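# Uststead Town FC: season tickets, match days and postponements

Updated 12 January 2021

These answers apply to first-team home fixtures at Dulon Road. Youth and women's fixtures have their own arrangements, listed on the fixtures page.

## Tickets

**What does my season ticket cover?**

All home league matches played by the first team in the current season. It does not cover cup ties, friendlies or play-off matches. Holders have a priority period of three working days to buy their usual seat for a home cup tie, after which the seat goes on general sale.

**Matches are being played without spectators. Do I get my money back?**

Each league match played behind closed doors generates a credit equal to the price of the season ticket divided by the number of home league fixtures on the original list. Credits are added to your account at the end of each month. You can:

- leave the credit on the account, where it is set against next season's renewal
- ask for a refund to the card used for the purchase
- give up the credit in favour of the pitch fund

The default is the first option. Refund requests must be made through the ticket account and take up to 15 working days. If the card has expired, the bank will normally pass the payment to its replacement. If the account itself has been closed, write to the ticket office before making the request.

**I bought my ticket by instalments. Does the credit work in the same way?**

Yes, but it is set first against any instalment still to be paid. A refund is made only if the credit is larger than the balance.

**Can I transfer my ticket to someone else for a single match?**

Yes, within the same price band. An adult ticket can be used by any adult or child. A concession ticket used by an adult must be upgraded at the ticket office, and the difference paid, no later than one hour before kick-off. Transfers are limited to five per season.

**Is there a waiting list?**

There is one for the Main Stand only, which has 308 seats. Places are offered in order of application. An offer stays open for seven days and then passes to the next name.

## Seating and standing

**What is the capacity of the covered terrace?**

The safety certificate allows 300 in the home section and 244 in the away section. The two figures cannot be pooled. When the away section is full, away supporters are not admitted to the home section, and the turnstiles on that side are closed.

**Can I bring a flag?**

Flags and banners up to two metres by one metre may be brought in without notice. Anything larger needs permission by noon on the day before the match, and a fire certificate for the material. Poles are not allowed.

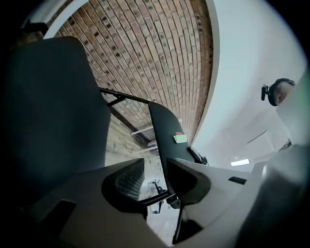
Drums are allowed on the covered terrace only, one per supporters' group, and must be registered at the start of the season. Air horns are not allowed in any part of the ground.

**Where are the wheelchair spaces?**

There are eight at the front of the Main Stand and four beside the covered terrace, each with a seat for a companion. The companion is admitted free. Spaces beside the terrace are not under cover — please bear this in mind when booking winter matches.

## Postponements

**Who decides whether the pitch is playable?**

On the day of the match, the match referee. If there is doubt beforehand, the club may ask for an early inspection by a local referee, who can call the match off but cannot guarantee that it will go ahead. The match referee may still find the pitch unfit on arrival.

**When are inspections held?**

Normally at 8.30 am for a 3 pm kick-off, and at 1 pm for an evening match. The result is put on the home page within ten minutes. The telephone line is updated after the home page, so check the home page first.

**Is my ticket valid for the rearranged match?**

Season tickets and match tickets are both valid for the new date. If you cannot attend, a match ticket can be refunded in full up to 24 hours before the new kick-off.

**What happens if a match is abandoned?**

If it is abandoned before half-time, tickets are valid for the replay. If it is abandoned after half-time, the league decides whether the result stands. Where it orders a replay, ticket holders are admitted at half price.

**Why was the October match against Karkulton moved twice?**

The first date was lost to a waterlogged pitch, and the second clashed with a cup replay involving Karkulton. The league fixed the third date. Clubs may propose dates but have no veto.

## Travel

**Is there parking at the ground?**

The Tang Lane car park holds about 200 cars and opens two hours before kick-off. Spaces cannot be reserved, except for blue badge holders, who should apply at least two days ahead. The gates are locked 45 minutes after the final whistle.

## Complaints

**Who do I contact if my question is not answered here?**

Ticket questions go to the ticket office through the contact form. Complaints about stewarding or safety should be sent in writing to Mercedes Betancur, match day operations, within 14 days of the match. Give the date, the part of the ground and, where possible, the steward's number, printed on the back of the tabard.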